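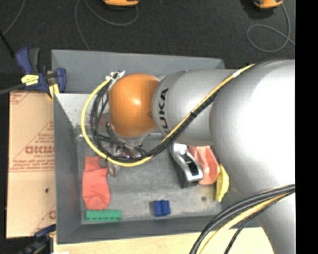 Bench notes, 2021-03-10 – odd socks, gray bin

Good day on the textile bench! I finally got to the sorting trial I have been putting off since October, and the odd socks turned out to be far more fun than the towels ever were. Writing it up now while it is fresh, and because the spreadsheet has no room for the interesting parts.

Background for anyone reading this cold: the Wimari drop-off gives us single socks by the sack. The log stood at 3,633 singles this morning. We want to know which ones are worth keeping for the matching shelf, which go to the rag pile, and which can be unraveled for yarn. The Betilau sheet has a grading column for this but it was written for shirts, and it asks about collars.

What I tried

Five socks per batch, laid out flat, cuff away from me and toe toward me. Before that I had been grading them balled up, straight out of the sack, and I was missing almost everything around the heel. Laid flat you see the wear straight away. Put a hand inside, spread your fingers, hold it toward the window, and the thin places light up. I love this part. A sock that looks perfectly good on the table can have a heel like tissue paper.

I ran three batches in the morning and then stopped to change the order of the steps. It goes better like this:

Feel the cuff first. If the elastic is gone there is no point in checking anything else, straight to yarn or rags.
Hand inside, check heel, then ball of the foot, then toe seam.
Smooth it out on the table and compare the length with the paper strip.
Write the color last, once you have had it in decent light.

The color names

This needs fixing. The coral-red ones are the problem. I had been writing "red", and the Camacho list has "salmon" for what I am fairly sure is the same dye, and there is an "orange/pink?" from last fall in my own handwriting. Three names for one color means the matching shelf will never find a pair. From today it is coral-red everywhere, and I'm going to pin a swatch card to the shelf with a snip of real yarn for each name. Gray can wait, there are so many grays that I'd like a whole afternoon for it.

Creases

Small thing but I want it written down. Socks that have been pressed at the bottom of a sack keep a fold across the foot, and the fold looks a lot like a worn line until you pull it. I marked two down for wear this morning and had to go back and change both. Pull first, then grade. If the line opens up and the knit is even across it, it is a crease and the sock is fine.

The toe end also spreads wider than you expect when it has been lying under weight, so the length against the strip comes out short. Give it one gentle tug from both ends and let go before measuring.

Caltum labels

Trying the Caltum iron-on labels on the inside of the cuff for anything that goes to the matching shelf. They went on beautifully on the cotton. On the thick ribbed knit the corners lifted as soon as I stretched it, so for those I went back to a stitch of white thread. It takes longer but I rather like how it looks – very neat, and you can find it with a fingertip.

Still to do

Swatch card, starting with coral-red, navy and the mustard.
Change the old "salmon" entries in the log.
Cut a new paper strip, the present one has a coffee ring right over the child sizes.
Ask Wimari whether the sacks can come half full. The ones on top are always in better shape.
Redo batch two, I graded it before I worked out the crease business and I don't trust the numbers.

Five socks set aside in the shallow tray for unraveling, all ribbed, all good strong yarn. Please leave them there, I want to try them on the small winder first thing tomorrow.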